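Garment handling > Faults and safety > Right gripper letting go at the rack

It's been a long afternoon at our end, so forgive the ramble! We run a two-arm setup on laundry work, hanging black clothes on a rail, and the right gripper has started opening by itself. Six times since Mon 15 August, always with cloth in it.

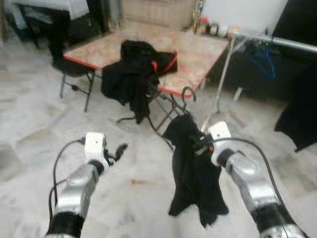
Posted by: gisby_bench
Role: Member, Nindier cell operator

The log shows a grip fault and then the fingers open, with no stop and no warning tone. I've reseated the connector and swapped the pads (twice, bless them), and I still got a drop after 35 cycles. My guess is the cable, which takes a fair old bend whenever the wrist turns. Has anyone met this?

tallowmoth wrote:
I'd look at the force limit before the cable, my friend. Ours did the very same thing on thick seams.

gisby_bench wrote:
I did wonder, and thank you! But it drops thin shirts too, and only when both arms are carrying.
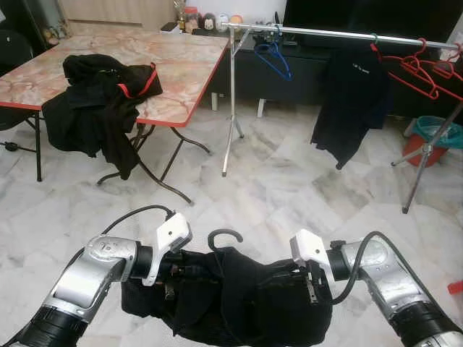 Dai wrote:
Sorry, I can't agree with either of you. Opening on a fault is a setting, and a poor one with hands nearby. Change it to hold, then hunt for the cause.

tallowmoth wrote:
Hold worries me more, if it's got somebody's sleeve!

gisby_bench wrote:
Fair points, both. I'm keeping everyone back from the arms while I try a new cable tonight, and I'll post the log.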